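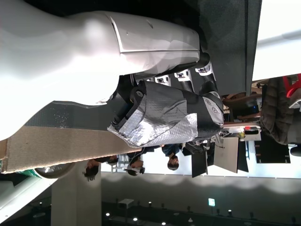 Can a display torso go into the same carton as drinks cans?

Only if the cans are wedged so that they cannot roll. Wullelmont's leaflet says any filler will do, and I would not trust that with a glossy surface.

Section 9. Packing the torso and small items

1. Clear the tabletop and set the carton down with all four flaps upright. Leave them up until step 6.

2. Run a hand along the seam of the torso. The leaflet calls the seam "self-protecting". It is a seam, and it will chip like any other.

3. Put a strip of cardboard between the torso and whatever it rests on. A textured mat on its own is supposed to be enough – try it on an old form first.

4. Lay cans on their sides on the floor of the carton.
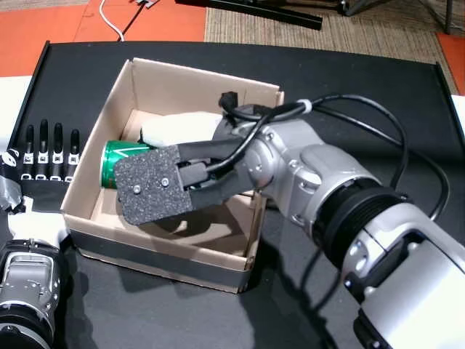 Standing them up saves space, but a tall can takes the weight of anything put on top, and the thin wall gives before the ends do.

5. Fill the gaps with foam or a folded cloth. Crumpled newspaper is often recommended. It goes flat.

6. Fold the flaps and tape the bottom edges as well as the top.

Caution: do not squeeze a full can to test it.

Note: Endimness rates its cartons at 18 kg. Bianca Stoica packed one to that figure in June and the base sagged, so we stop well short of it.

Note: the "844" on the Endimness order form is the carton size code and has nothing to do with strength, whatever the catalogue implies.

For torsos with a detachable stand, pack the stand separately and go to section 10.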